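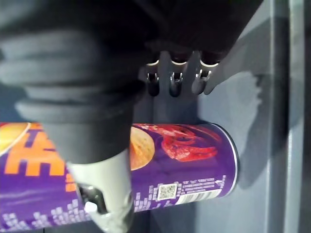

Filed under: Shelf Notes / Room Log

September, late afternoon

Picking this up from where I left off before lunch, when Gunhild and I were still arguing about the cans. I had promised myself I would write the morning up properly and of course I didn't, so some of this comes from the back of an envelope and some from memory, and if Dehua remembers it differently he should write in the margin.

We're trying to settle how the snack shelf ought to be laid out before we draw up the plan for the Hemedcombe shop. It sounds like a five-minute job and it has eaten most of two days. The tall round cans are the sticking point. They look lovely standing in a row, all that color, and they're a pleasure to handle, but each one has a front and a back, and as soon as a can is put down with a quarter turn in it the whole row looks as if someone has been rummaging. I spent a good part of the morning turning labels to the front, stepping back, and going in to turn them again. (Gunhild turns them by the lid, I turn them by the body. Hers is better. I've switched.)

Then there is the question of lying down or standing up. I was keen on lying down for a while. The purple can has its artwork running over such a big stretch of its side that I thought a few of them stacked like firewood might look very jolly, and they'd take less height. Well, they roll. I tried them on the gray shelves and the lip at the front did catch them, but there's a soft little clunk every time and a customer taking one would set the rest going. So on the shelf they stand up, and I'll stop pushing for the firewood idea.

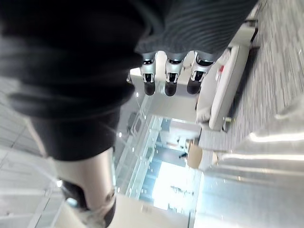 The other thing we kept coming back to was where people stand when they choose. If you come up close, which you do in a narrow aisle, you're looking down on the lower shelf, and what you mostly get from there is lids! We had been planning the whole color order from the labels, with the drawing taped up at eye height, and I don't think any of us had crouched or leaned once. Dehua made me walk up to it from 16 feet off and tell him the exact moment I stopped reading labels and started reading lids. I was surprised how early it came.

So a yellow lid next to a yellow lid is a long yellow patch, whatever is printed underneath. It's pretty, and it does make the red lid jump out, but somebody wanting the blue can has to go hunting a little. Gunhild likes the patch. I would break it up. We left it her way for today and I'll try mine tomorrow, with the same cans and only the order changed, so that we're comparing like with like.

The bottles stay on the upper shelf. I did want them lower on account of the weight, but the Qiu sheet has drinks above and snacks below, and the cans look so comfortable down there that I gave in.
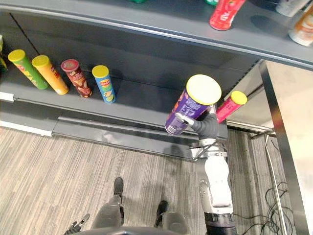 Lower shelf, Gunhild's order: green, yellow-orange, dark red Pringles, blue Lay's. Red bottle above.

To do, before I forget:
- Try the cans again with the red lid moved to the left
- Ask Coden whether the price strips come any shallower
- Wipe down the lips, they hold dust in the curve
- Find the 13 inch divider, last seen under Dehua's coat
- Gunhild to redraw the sheet with lids as well as labels

Last updated: September, evening

Comments

Dehua Cai: The divider was never under my coat. It's behind the door with the spare brackets. I agree about the lids, and I'd like the drawing done from above too.

Gunhild Riis: Leave my yellow patch alone until I've had one more look at it in the morning, please. And thank you for the bit about turning by the lid.

Dehua Cai: Coden will do shallower strips but only if we order 1000. I said we'd think about it.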